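Diary of the Munis Water Office
17 February 2025

The office opened at the usual hour. The overnight log recorded a steady level at the Samonte reservoir and no alarms. The duty engineer noted a slow fall in pressure on the Uleo main, first entered at the 4 a.m. reading, and a crew was sent to inspect the valves between the pumping station and the old mill.

A leak was located at the joint beside chamber 163. The section was closed and notice was given to the households served by it. Bottled water was left at the chapel hall. The loss is put at 3,000 litres, to be confirmed when the meter sheets come in.
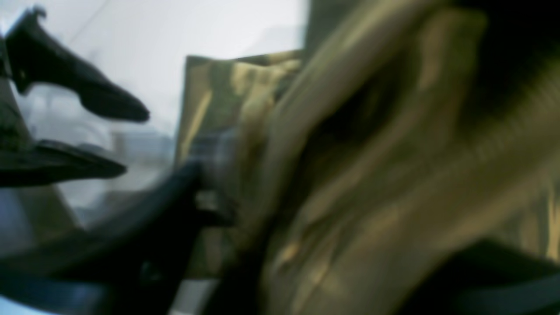
Will the repair affect the supply to Zikus?
Zikus is fed from the upper main and will keep its normal supply while the lower section is closed.

The remainder of the morning was given to correspondence. The district has again asked for the August consumption tables, which were sent in the autumn and have now been sent a second time. Nine applications for new connections were received, all from the lane behind the school. One lacks a signed plan and has been returned.

The replacement collar was collected from the Samonte depot after lunch. The crew expects to fit it tomorrow, weather permitting. The road remains closed to lorries. Evening readings to be entered by the night desk.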